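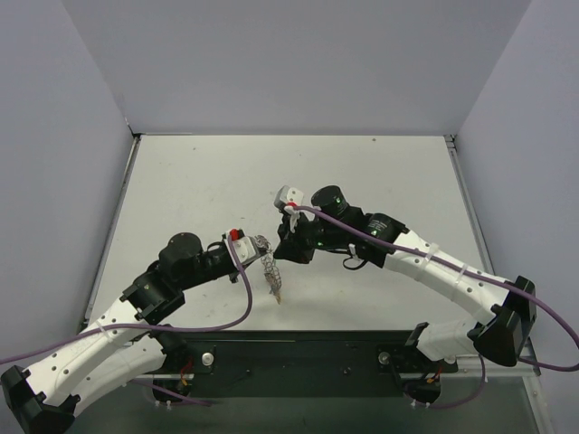

How do you get scuffs off a white tabletop without dulling it? A soft damp cloth and a drop of dish soap first, then bicarb paste on whatever is left, rubbed lightly and wiped off while it's still wet.

Notebook > Workshop > Benches and surfaces

25th January · 2 min read

Spent most of the morning on the white top, and I'm glad I did, although I'd only meant to give it a quick wipe before getting on with the Folgate order. There are still a few faint specks and scuffs that I can live with. The thin seam along the back where the top meets the wall is the fiddly part — a cloth won't go in, so I used an old toothbrush and worked from the left corner to the right, going gently around the little corner brackets.

Metal rails down both sides got a dry cloth only. Brunello Testa swears by a dab of Shukla polish and he may well be right (he usually is about metal), but I didn't want any of it creeping onto the white.

For the paste I used 60 g of bicarb, and it was far too much. Half would do. The walls I left alone, that lavender-grey colour is very forgiving and I've grown fond of it.

Still to do: ask Pisell whether they sell the top in the same finish, 90 cm deep. The last lot we had from them in August was a warmer white and it bothered me every single day. Also need more cloths, the blue ones if they have them, and Brunello would like his toothbrush jar back.

4 comments · 2 shares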